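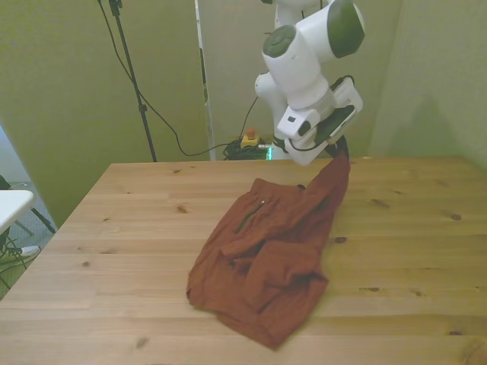

**Why do some dyes stay in cloth while others wash out?**

A dye stays in cloth when its molecules are held by the fiber, either by a chemical bond, by weaker forces of attraction, or by being trapped inside the fiber in a form that water can't dissolve. A dye with only a weak hold on the fiber comes away in the wash.

# Chapter 4: Dyes and Color

## Before you begin

Chapter 3 dealt with fibers and how they are spun into yarn. You should be able to tell a cellulose fiber (cotton, linen) from a protein fiber (wool, silk), and both of these from a synthetic such as polyester. If you are unsure of the difference, go back to the table at the end of that chapter, as the same three groups are used here.

You will also need the words *solution*, *acid* and *alkali*. These are defined in the glossary.

## 4.1 What a dye is

A dye is a colored substance that can be taken up by a fiber. Most dyes are applied in water, and the mixture of dye and water is called the dye bath. When cloth is placed in the bath, dye moves out of the water and onto the surface of the fibers. Given time, it then moves further in. Heat usually speeds this up.

A pigment is different. Pigment particles don't dissolve, and they don't enter the fiber in the way a dye does. They sit on the surface and have to be held there with a binder, much as paint is held to a wall. Many printed T-shirts are colored with pigment, and this is why the print can crack while the cloth underneath is still sound.

The color we see depends on which parts of white light the dye absorbs. A dye that absorbs mostly blue and green light leaves the red part to reach the eye. Reds, oranges and browns are close neighbors, and a small change in the bath can move a cloth from one to another. Iron salts, for example, dull many plant dyes and make them darker – dyers call this "saddening" the color.
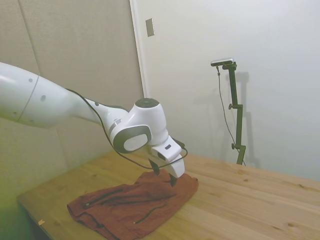
**Figure 4.2** Rust-red garment on a table.

## 4.2 Matching the dye to the fiber

No single dye works well on every fiber. Acid dyes bond well to wool and silk but have little hold on cotton. Reactive dyes form strong bonds with cotton and linen. Polyester takes up very little water, so it is colored with disperse dyes, which are tiny particles that pass into the fiber at high temperatures.

Blended fabrics need more thought. If a cloth of cotton and polyester is put in a bath of reactive dye, only the cotton will take the color, and the cloth will look pale or flecked. A mill may dye such a cloth twice, or may leave one fiber undyed on purpose to get a heathered look.

Before synthetic dyes were made in the 1850s, dyers relied on plants, insects, shellfish and minerals. Many of these natural dyes need a mordant, a metal salt that helps the dye hold to the fiber. Alum is the most common. Madder root used with alum gives red on wool, while the same root with iron gives a purple or brown.

## 4.3 Case study: the Sfakianakis mill

The Sfakianakis mill stands on the river between Jakville and Rokmont. It dyes cotton yarn for weavers in both towns. For many years the mill rinsed every batch in fresh water until the water ran clear, and the used water went to a settling pond.

In July, when the river is low, this caused trouble downstream. The mill began to keep the last rinse of each batch and use it as the first rinse of the next. A 600-pound batch of yarn had taken 2,865 gallons of rinse water. With the change, each batch needed 824 gallons less.

The mill first tried the method on dark shades, where a trace of leftover dye makes little difference. Pale yellows and pinks are still rinsed in fresh water. You will return to the mill's figures in Section 4.6, which covers waste water, and compare them with those of the Arkau works, where wool is dyed.

## Key terms

**Dye bath** – the mixture of water, dye and other chemicals in which cloth or yarn is colored.

**Pigment** – a colored substance that doesn't dissolve and is held to cloth by a binder.

**Mordant** – a metal salt used to help a dye hold to a fiber.

**Colorfastness** – how well a dyed cloth keeps its color when washed, rubbed or left in sunlight.

Section 4.4 begins with colorfastness and the wash test. You will need 4 strips of white cotton for the first activity, each as long as your hand.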